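Chapter 5
Washing and Clearing Small Dishes

Every shared workroom depends on clean ware. Dishes that hold paint or paste must be washed before the color sets, and the person who used them is responsible for the work. This chapter presents the tray method taught in the Pakon course of study. Students should complete it before the October practical.

5.1 Setting Out the Table

The method calls for a rectangular tray for washing and a large round tray for dishes. Both are placed flat on the table within easy reach.

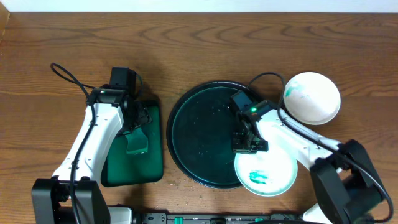
Crumbs and droplets gather quickly on any open tray. The round tray should be wiped at the start of each session and again at the end. Dishes are then sorted by how much color they hold.

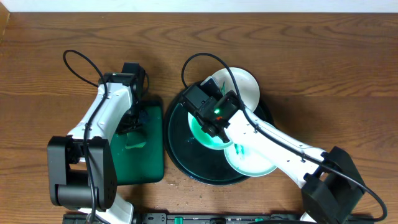

Figure 5.1. Dishes with differing amounts of green paint, grouped on a round plate.

Dishes with only a few marks are washed first. A heavily coated dish clouds the water at once and is left until last.

5.2 The Washing Tray

The tray is filled to a shallow depth, and the sponge is laid in it for 60 seconds before use.
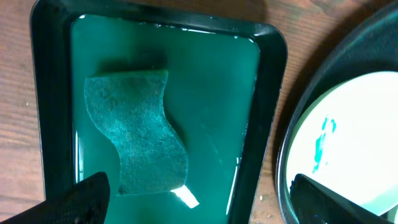 A scouring sponge should be pressed lightly and moved in one direction. Hard rubbing scratches the glaze, and scratched dishes stain more easily. The liquid is changed after every 2 heavily coated dishes.

Thick color is lifted with a flat spatula before the dish is washed. The blade is held low and drawn toward the rim.
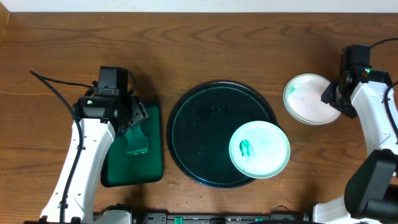 5.3 Rinsing and Drying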